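Jurside Opens Enrollment for Suturing Course

Surgical training center Jurside will open enrollment in November for its next suturing course, with places for 56 residents and practicing surgeons. The course runs for 12 weeks and is taught in evening sessions that start at 6 p.m., so participants can keep their regular hospital hours.

The new program adds two topics that past participants asked for: needle handling and closing wounds in layers. Each group will have eight participants and one instructor.

"People told us they wanted more time at the table and fewer lectures," said Akinyi Magesa, course director at Jurside. "We cut the lectures to one per week."
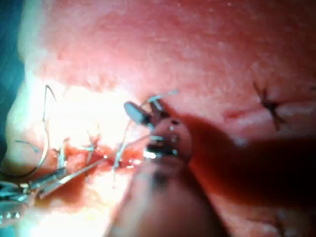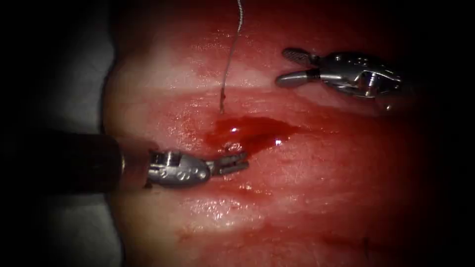 Tissue and suturing, two views.

Erasto Rugemalira will lead the teaching team, which has grown to 11 instructors. Smaranda Hodoroagă joins to run the sessions on thread choice and knot security.

Participants receive a practice kit to take home -- needle holder, forceps, scissors and thread -- and a workbook. A written test and a practical test are held in the final week.

Applications are made through the Jurside office. Hospitals that want to send a group should write to Tumaini Kimaro, who handles group places and invoices.

Media contact: Upendo Okoth, Jurside press office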